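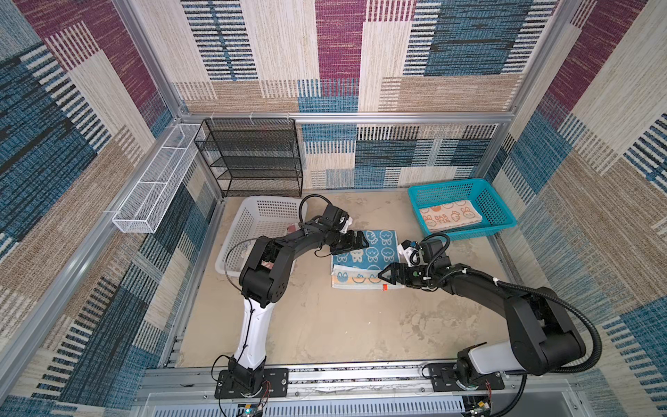
Fig. 10. Folded towels in the middle, wire shelving and baskets behind.

4.2 Putting the towels away

1. Fold each towel flat and lay it on the stack. The printed side stays up.
2. Bring the stack near to the shelving before you begin to fill the tiers.
3. Put the biggest towels on the lowest tier — the small ones can go higher.
4. Keep the teal mesh basket for towels which are already folded.

Note: The Seltoditz shelf has four tiers. Please do not lay more than 11 towels on one tier.

Caution: Check the cable ties at the rail every month. If one is loose, take the towels off first, then change the tie. Do not pull on the shelf to test it.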